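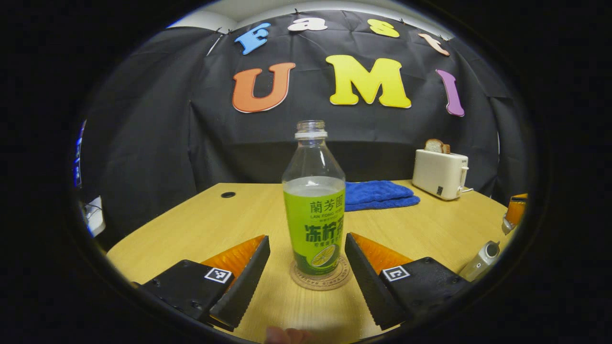
Binuler's sales desk says 300 demos are plenty for one task. Is the Nito kit worth it on that basis?

stillpacking

That was their answer when I asked how much recording I'd have to do before the arm could pick up a bottle and put it on a coaster. We have a small workshop in Dodthorpe and one arm already. The Nito kit is the hand-held gripper with the wide camera view, plus a processing plan you pay for by the month. No mention of what kind of bottle, or how many different tables the 300 came from. Has anyone here bought it, and did you believe the number?

Tetteh_Bench

I had one on trial for 8 weeks. The gripper is decent and the long ridged finger pads hold up fine. My trouble was with the number. We recorded 300 on one table and the arm did well on that table. Move it to the next bench and it got lost. We were past 1,000 before I'd have let it run alone, and I still wouldn't leave it with an open bottle.

Clear plastic is worth asking about too. A big bright label helps you see the thing, but the neck and shoulder let whatever's behind show through. Ask them for a run with your own bottle, cap off, liquid in it, and a busy table with other stuff on it. If all they'll send is the brochure clip, you have your answer.

Also check what the plan does with bad recordings. Ours billed for every upload, including the ones it threw out.

greasecap

its good, get it. setup took me one afternoon

mostly_fixtures

Before paying for anything, read the part of the quote about the square markers on the jaws. If one gets scratched or covered, can you print a replacement or do you have to order it? I got two different replies from Binuler on that in the same month.

I'd ask for a paid test of 100 recordings with the results in writing, then decide on the plan. They offered me one in February but wouldn't put a pass rate on it, so I kept my money.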